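May 27, 2020. Lastton kit, wheelchair module, review notes

Griet Desmet asked me to write down my impressions before we answer the Birnix offer. The offer is for the two-arm kit with the wheelchair module, one year of support, and a training of 2 days for our staff. I read the manual again this morning, the version of March. It is better than the old one, but the chapter on handle settings is still short.
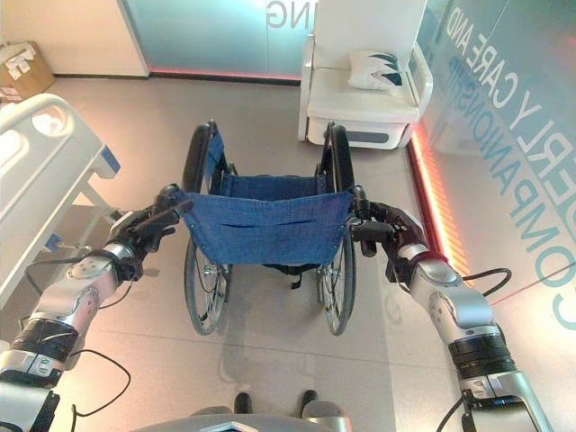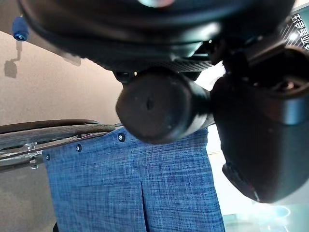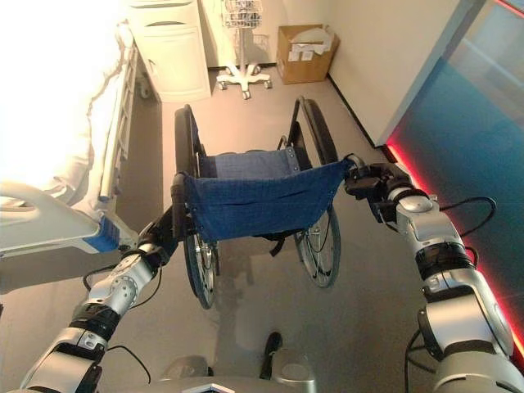
Same wheelchair in all three, the one with the blue fabric back.

Can we use the module with the wheelchairs we already own, or must we buy new ones?

We can use our own, if the chair has two push handles at the same height and the handle tube is not thicker than 40 mm with the grip on it. The manual gives this limit on page 22. Chairs with one push bar across the back are not supported in this version. Amber Van Dijk has the list of our chairs and will mark which ones have the bar.

Other points, for myself and for Griet:

- The price in the offer does not include spare finger covers. I want this as a separate line, with the delivery time.
- The support contract says "next working day", but it does not say if this is a visit or a phone call. Ask Birnix.
- The handle height is typed in by hand for every new chair. Kamath has a menu with saved chairs in their kit and I miss it. Their module is more expensive, so I do not say it is the better choice.
- The brake levers sit close under the grips on some models. I would like a written answer from Lastton on how much free space the hand needs there.

Still to do: send the questions to Birnix, copy to the Nirkness office. Ask if the 2 training days can be split over different weeks, for the night shift.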